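Reusable Container Pilot: Progress Report, August
Prepared by Yolanda Bermúdez for Olga Ibarra, Robles Fund

Where we stand

We gave out 2639 Stekadora lunch containers across the two sites, Retari and Flarkach. On paper that meets the target in the grant agreement. I would be careful with that number. It tells you what left our counter and very little about what people threw away less of, and the second thing is what the fund is paying for.

Returns

The deposit was supposed to bring containers back within a week. At Retari it mostly does. At Flarkach people seem happy to lose the deposit and keep the box, and I can't blame them, because it is a decent box and costs more in a store than we charge. Raising the deposit has been suggested. I doubt it will help until there is a drop-off point near the bus stop, and the request for one has been waiting on a signature since spring.

Trash audits

We ran 3 trash audits and I trust 2 of them. The other fell on the day after a street fair and should not be used for anything. The two good ones show less foam and more paper, with total weight close to unchanged. The draft summary called this "a clear shift in habits." I took that out. One cafe switched to paper wrap during the same period for its own reasons, and we have no way to separate its effect from ours.

Washing

The cost per wash is still above the estimate in the proposal. The estimate assumed full racks, and racks go out half full most evenings. Pickup at 4 p.m. instead of noon should fix part of it. The supplier promises savings from a new rinse cycle, but so far has sent a brochure and no bills.

Partners

20 cafes signed up. Signing took a minute and cost them nothing, so please don't read much into it. I would like the next report to list only those that ordered a refill.

Next steps

Repeat the bad audit. Move the Retari pickup time. Hold off on a third site until the Flarkach returns make sense. The unspent printing money can stay where it is for now.

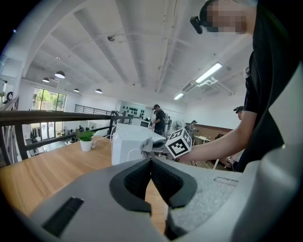
Leaning in over the workspace, in a black short-sleeved shirt.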